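Flelirlow soft finger kit, reviewed after a home build

I bought the Flelirlow kit to replace the hard jaws on a hand-held gripper I put together in July. The kit has 2 ribbed finger pads, the base plates, a bag of screws and a folded instruction sheet. Assembly took 40 minutes on the kitchen table. The screw holes lined up on the left side and needed a little filing on the right.

The pads bend well around round things. A water bottle is my usual test because the sides give if you squeeze too hard.

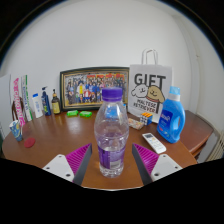
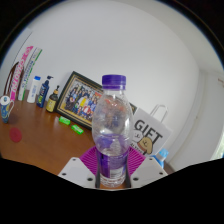

Magenta pads on the plates, with the purple-capped bottle.

I have cycled the fingers 800 times so far and see no tearing at the ridges. The older Wuvano set I had split well before that. Flat items like a playing card are still hard to pick up.

The instructions skip the step for setting finger spacing. Set it before you tighten the inner screws or you will be taking it all apart again. Spare pads are sold separately.

Four stars out of five.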